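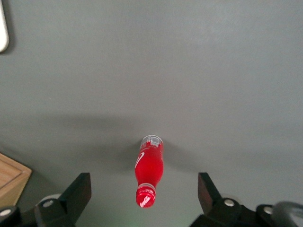 Photo: Cadi Gough / Roltiten

Buying and Budgeting for a Tabletop Arm: Frequently Asked Questions

These are the questions that come up most when a department or small shop asks us to quote a tabletop picking cell. Prices are in US dollars before tax. If your question isn't covered, write to Telma Arancibia in the planning office.

What do I get in the basic package?

One arm, a two-finger gripper, a wrist camera, the controller, a hand-held stop button and the power supplies. You also get one day of setup at your site. The table is not included. Most buyers already have one that will do, and shipping a table often costs more than the table.

What kind of table do I need?

A flat one that doesn't rock. We ask for a top at least 46 inches wide so the arm has room to swing without reaching past the edge. Plain gray matte tops work well with the camera. Glossy white tops give you glare, and you will end up paying for a cover or a new top.

Do I need special lighting?

Usually not in the first year. The arm throws a soft shadow over the table when it reaches out, and you should expect that with any overhead light. Buyers who run near a window sometimes add a blind. Put a small amount in the budget for one lamp and see whether you need it.

Can it pick up bottles?

Small plastic ones, yes. A small soda bottle lying on its side, like the red Coca-Cola bottle in the photo, is a normal test item for us. Shape matters more than people expect. A contour bottle is wide in the middle and narrow at the neck, so decide early where you want the fingers to close, and put that in your request. Full-size bottles need the stronger gripper, quoted separately.

Which gripper should I pick?

Start with the standard two-finger one. It handles most things that fit in one hand. The Craddock suction head is the usual second purchase, for flat boxes and bags. We don't recommend ordering both on day one unless you already know you have flat items. Changing heads takes a while until your staff have done it a few times.

Is the wrist camera enough, or should I buy a fixed one too?

The wrist camera shows you what is right in front of the fingers, and for single items on an open table it is enough. If your items are stacked or in a bin, plan for one fixed camera over the table. The mount costs $45 and the camera is quoted at the current price. The mount needs a solid wall or post - not a shelf that people lean on.

What should I set aside for spare parts?

Fingertips wear out first. Buy two spare sets with the arm. After that, the cable between the wrist and the base is the part most likely to fail, and it has the longest lead time. A starter spares kit with fingertips, fasteners and one cable is $986. Buyers who skip the kit save money at first, but an arm waiting on a cable is no use to anyone.

How long does delivery take?

Allow 8 weeks from a signed order. Orders placed in August take longer every year, when the schools all buy at once. If you have a fixed start date, tell us before you sign and we will say whether we can meet it.

Can we lease?

Yes, for two or three years. The lease covers the arm and the controller. Grippers and cameras are bought outright. Glenys Foulkes handles leases and can send you both sets of numbers side by side. Leasing costs more over three years, but some departments can only pay from a yearly operating budget and have no other route.

What about software?

The Jiten planner comes with the arm and has no yearly fee for the first two seats. Extra seats are billed per year. You will also need a desktop computer that can stay next to the cell. A laptop that goes home with someone every evening is a common cause of lost time.

Which costs do people forget?

Staff time is the big one. Somebody has to place items, reset the table and write down what failed. For the first couple of months, plan on half of one person's week. After that come power outlets, a place to store test items, and the test items themselves. Plain groceries do fine. Keep the receipts together, as small purchases add up and are hard to explain later.

Can we see one running before we buy?

Demonstrations are held at the Nakham site, mornings only, starting at 9:30. Bring your own items if you can, up to a small box full. Rhodri Wogan runs the sessions and will tell you on the spot if something is too heavy or too slippery for the standard fingers.

Does a used arm make sense?

Sometimes. We sell returned lease units with a one-year warranty. Check that the gripper version matches any heads you already own - older wrists take a different bolt pattern, and the adapter adds length and lowers the weight you can lift.

Who needs to sign off on our side?

That depends on you, but get your safety contact involved before the order goes in. They will want to know where the stop button will be and how far the arm reaches. Delyth Jenkins can send a floor plan sheet with the reach marked on it. Return it with your measurements and we will include it with the quote.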